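Vola Travel Steamer 80
Reviewed and stocked by Prinedlow Household

Home > Laundry care > Steamers > Handheld

Price and delivery options are shown at the checkout. Spare parts are listed at the foot of this page.

Before you buy a handheld steamer

We held out against selling these for a long time. The claims made for handheld steamers are mostly silly, and we have sent back more samples than we have kept. Steam will not press a shirt. It will not put a crease in trousers, it will not clean anything, and whatever the box says about "salon results" was written by someone who doesn't do much ironing. If you own a decent iron and a board and don't mind getting them out, you may not need anything on this page.

The Vola is the one we gave in to. It heats up without fuss, it doesn't spit much once it is going, and the tank comes off so that you can fill it under a tap. Those three things ruled out most of the others we tried. We still have complaints and they are set out further down.

What you get

The steamer body with a fixed mains lead
A removable 80 ml water tank
A clip-on fabric brush
A drawstring bag, thin
A leaflet in very small type

There is no door hook, no heat glove and no crease clip. The older version had a crease clip. It fell off all the time, so we don't miss it.

How it performs

The tank is small. Vola calls this "compact", as everybody does. In our use one fill does a shirt and a bit, or a plain dress, or one side of a curtain that then hangs there looking at you while you go back to the sink. For one or two things before you go out, fine. For a family wash, no, and please don't ring us to say it was slow, we are telling you now.

Viscose, polyester and light wool come out well. Cotton comes out better than it went in, and that's as far as we'd go. Linen is hopeless. We steamed the same linen jacket over and over one morning and it looked like a linen jacket that had been steamed. Anything with a stiffened collar will need an iron whatever you do.

The trigger has a lock, so you don't have to keep squeezing. The lock is a small sliding button on the handle and it is stiff at first. Ours loosened. The lead is long enough to reach from a socket to a wardrobe door in a normal bedroom, though in an old house with one socket behind the bed you will be cursing it.

Tilting is the weak point. Held upright it behaves. Tip it well forward and water gets into the steam path, and you may get a few hot drops on whatever is in front of it. Vola says the steamer can be used "at any angle". We disagree and have told them so. Keep your other hand out of the way of the head, and never steam clothes while you are wearing them, even the hem, even if you're late.

Noise: it buzzes. There is a pump in the handle and you can hear it through a bedroom wall.

Hard water

The leaflet says tap water is fine. Perhaps it is where the leaflet was written. We have hard water here and the test unit began leaving white marks after a couple of months, mostly on the darker clothes. A rinse with descaler sorted it out, but the rinse has to be done properly and run clear before you go near anything you care about. Bought water for ironing costs more than it should. A filter jug does nearly as good a job. Do not use scented water in this model, as it gums up the outlet and Vola won't cover the repair.

Empty the tank before you put it away. It will leak slowly if you lay it on its side with water in it, drawstring bag or no drawstring bag.

Steaming dark clothes

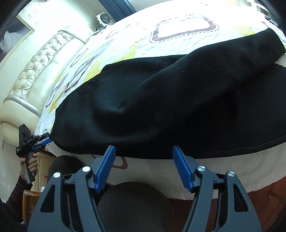 Steam is a mixed blessing on black. It takes out fold lines nicely, and with an iron there is always the risk of a shiny patch where you pressed too hard, so for smooth dark fabric we would reach for the steamer first. Hang the thing up if you can. People do like to spread clothes over the bed and go at them there, and we'd rather they didn't - a mattress is soft and bulges under the cloth, so nothing lies flat, and the damp goes into the bedding. Deal with lint before you switch on. A few pale specks on a big black garment like this one may look like nothing much, but steam won't shift them and a damp brush just moves them about. A dry sticky roller first, then the steamer, then leave it alone until it has cooled. Small pinched creases, the sort you get where a sleeve has been folded over, need the head held close and the cloth pulled gently straight with your free hand, below the steam and never in front of it.

The clip-on brush is meant for this job. It is all right on a coat. On smooth fabric we take it off.

How it compares

The Grusport upright is the better machine if you have room for it. It has a proper tank, a pole and a hose, and you can do a whole rail of shirts without stopping. It also takes up a corner of a room for the rest of its life, and the pole wobbles. We sell it, mainly to small shops.

The Chowdhury pocket model is cheaper than the Vola and lighter in the hand. We stocked it until September and stopped, as too many were coming back with cracked tanks. If you have one that works, keep it.

Guarantee and returns

Vola gives a guarantee on the body and the lead. The tank seal counts as a wearing part and is not covered, a decision we think is mean given what a seal costs to make. We keep spare seals in stock and will post one for the price of the stamp if yours goes in the first year.

You can return an unused steamer in its box. Once it has had water in it we can only take it back if it's faulty. Limescale is not a fault.

From our customers

"Does what you said and no more. Good on my work blouses, useless on pillowcases." 

"Bought it for a wedding abroad and it tripped the socket in the hotel. Check your adaptor." 

"I had the old one for years and the trigger on this is worse."

We print the bad ones too. The full set runs to 242 and you can sort them by lowest score, which is what we would do.

Questions about this model go to Roel Verbruggen on the laundry desk, who did the testing and still irons his own shirts. He answers the phone until 3 in the afternoon.

Spare parts for this model

Tank, 80 ml, clear
Tank seal
Fabric brush, clip-on
Drawstring bag (we would use a freezer bag)

Parts ordered before 11 in the morning go out the same working day. Seals for the older Vola do not fit this one, though they look the same, so check the label under the handle before ordering.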